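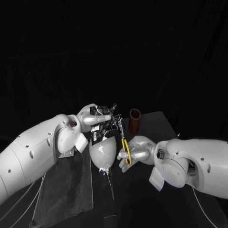 ## 4. Connecting log sources to the Hurkumach collector

Do section 3 first. If the collector isn't showing green on the status page, stop and fix that, nothing below will work.

You need:

- admin login for the console
- root or sudo on each box that sends logs
- the enrollment key (Settings > Keys). One key covers 10 hosts. Ask for a second key early if you have more, Cokbridge had 37 and ran out halfway through.

### 4.1 Enroll a host

1. Log in to the console. Sources > Add.
2. Pick the host type. Old Sun boxes go under "Other Unix", not Linux.
3. Paste the enrollment key. No trailing space. It will accept one and then fail later with error 2.
4. Copy the install line it gives you, run it on the host as root.
5. Wait for the prompt to come back. Slow on older hardware. Don't Ctrl-C.
6. Back in the console, refresh. Host should say **Pending**.
7. Click Approve.

> **Note:** Pending hosts drop off the list overnight. If you enrolled in the afternoon and come back in the morning to an empty list, run step 4 again with the same key.
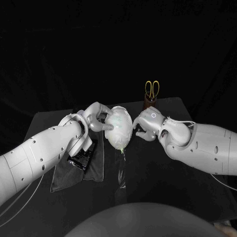
### 4.2 Set the forwarding rules

Default rule forwards everything. Too much for most sites. Change it before you approve a whole batch.

1. Rules > Forwarding > Default > Duplicate. Leave the orignal alone.
2. Name the copy after the site (`liltstead-fwd` or whatever).
3. Turn on: auth, sudo, firewall denies, service start/stop.
4. Turn off: debug, cron, mail queue.
5. Set the batch size to 200. Higher is fine on a wired link, not over the VPN.
6. Save, then **Apply**. Save by itself does nothing on the hosts.

> **Caution:** Do not edit the rule while a host is mid-sync (spinning arrow). You get a half-written rule file and the agent won't restart. Fix is in 4.4.

### 4.3 Check it works

1. On the host, fail a login on purpose. Wrong password, twice.
2. Console > Live. Filter by hostname.
3. Both failures should be there with the right user and the right time.

Time off by whole hours = timezone on the host. Off by a few minutes = clock sync is not running. Sort this out now, alert rules match on time and wont fire if the clocks disagree.
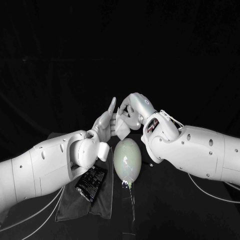

Nothing in Live at all: check the outbound port is open from the host side, then check the rule got applied (step 6 in 4.2, people miss it).

### 4.4 Agent won't restart

1. Stop the agent service.
2. Delete `rules.local` from the agent folder. Only that file. **Not** `host.id`, or you have to enroll again from scratch.
3. Start the service. It pulls a clean copy of the rule.
4. Repeat 4.3.

Still stuck, send the agent log to Jae-in Byun with the hostname in the subject line. Take the enrollment key out of the log first.

Alert rules are in section 5.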